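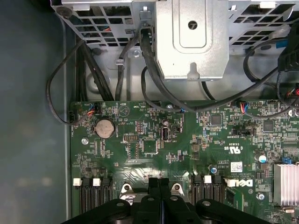
Skokville, December

Morning, friends! Another little post on good practice for robots working inside open desktops – unplug the tower first, always, and press the power button once after.

Then keep the gripper slow near the memory slots. Our limit is 20 mm a second, and Thanasis Papadakis wrote it into the cell rules himself.

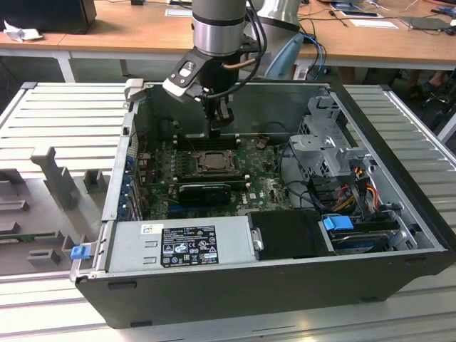 Same limit on the way out, please – and mind those loose cables, they love to snag!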